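The Second Life of Household Cloth

Hirnevell has collected used textiles at the curb longer than most towns of its size. The service began as a winter measure, when a single truck made its way along the valley road and gathered whatever residents had left in tied bags beside their gates. Today it is a standing municipal program with a depot on Chávez Street, and it handles clothing, bed linen, towels, and curtains from every district of the town.

The principle has changed little. Cloth that can be worn again is offered for wear. Cloth that cannot be worn is cut for wiping or sent for fiber recovery. The remainder, chiefly items soiled with paint, oil, or mold, is discarded. In August, when students leave their rented rooms and families clear closets ahead of the school year, the depot extends its hours and accepts deliveries until 8 p.m.

Condition is the first consideration in sorting, and fiber content is the second. Cotton knits absorb well and are valued as wiping cloth. Polyester sheds water and serves poorly for that purpose, although it may be shredded for padding. Blended fabrics are the most difficult to place. A shirt of cotton and polyester may look sound and feel soft, yet few mills will accept it, and the label that would settle the question has often been removed or has faded past reading.

Color matters more than many residents expect. Fiber recovered from white and pale cloth can be dyed again, while fiber from dark or strongly colored cloth generally keeps its shade. The Fonier mill, which receives part of the town's cotton, asks that colors be kept apart before baling. Mixed bales are accepted at a lower price. 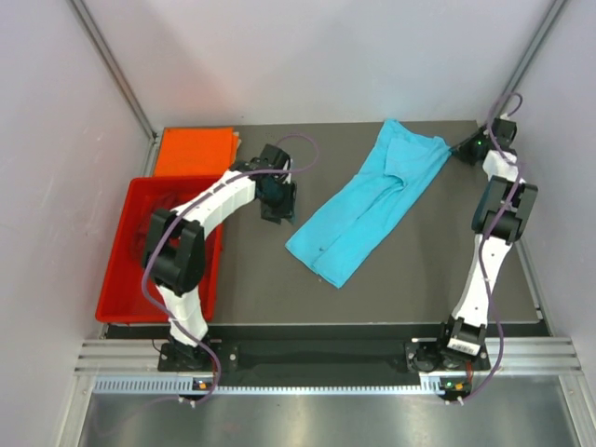 Should clothing be washed before it is donated?

Clothing should be washed and fully dried before it is placed in a collection bag, even when it is too worn to be used again. Damp cloth can develop mildew within a short time, and one affected garment may spoil the contents of an entire bag.

The same care applies to repair. A missing button or a short open seam does not disqualify a garment, and the depot keeps a mending table for such cases. Zippers are another matter. Replacing one requires time and a matching part, and coats with broken zippers are usually set aside until the colder months, when demand justifies the work. Shoes are accepted only in pairs, tied together by the laces or with string.

The program's most recent annual summary records 1,252 bags received from households. Of the garments judged fit for wear, the largest share was children's clothing, which tends to be outgrown before it is worn out. Adult work clothing made up the smallest share. The summary also notes a steady rise in bed linen, a category that few secondhand shops will take.

Neighboring Valia has taken a different course. Its council decided against curbside collection and placed three covered containers near the public library, the market hall, and the bus station. The arrangement costs less to operate, but it depends on residents carrying their own bags, and the containers have at times been used for ordinary trash. Valia now locks them overnight and opens them again at 7 a.m.

Officials in both towns have discussed a shared baling press. Hirnevell's present machine is 20 years old, and replacement parts are difficult to obtain. A joint purchase would allow two small programs to sell in larger lots, which mills prefer. The question of where the press would stand remains open, as neither town wishes to carry the full expense of trucking cloth to the other.

Until a decision is reached, collection in Hirnevell will continue on the existing schedule. Bags should be tied, kept under 20 pounds, and placed at the curb by 6 a.m. Rugs, pillows, and mattresses are not included in the service and should be taken to the bulky waste yard at the end of Chávez Street.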